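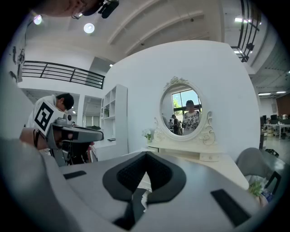
Figure 6.1. A man in a white shirt leans forward, looking down toward the table.

Chapter 6
Feeding Guests: How a Restaurant Plans Its Menu

When Uchenna Iyamu opened Farno, a small dining room on the harbor side of Jolomthorpe, she wanted to cook everything she had ever loved eating. Her first menu ran to four pages (she still keeps a copy in a drawer, and she will show it to you if you ask nicely!). There were stews, grilled fish, dumplings, a whole page of desserts, and a goat curry that took most of a day to make and sold, on a good night, two bowls.

By May of her second year the menu had shrunk to 12 dishes, and the dining room was fuller than it had ever been. Guests ordered faster, the kitchen threw away less, and the cooks went home at a decent hour. The goat curry stayed, I'm happy to say, but only as a weekend special.

If you have ever sat down hungry in front of a very long menu, you already know something about the subject of this chapter. We will look at how dishes earn their place, how a kitchen sets its prices, and how the order in which dishes are listed can nudge a table toward the crab cakes or away from them. We will also spend some time with Châu Chu, whose noodle shop, Hứa, serves 400 bowls on a busy day from a menu you could fit on a postcard.

Before you read on, find a menu from a place where you like to eat, and keep it beside you. You will be marking it up in Section 6.2, so a paper copy is best, and a little soup on it won't hurt.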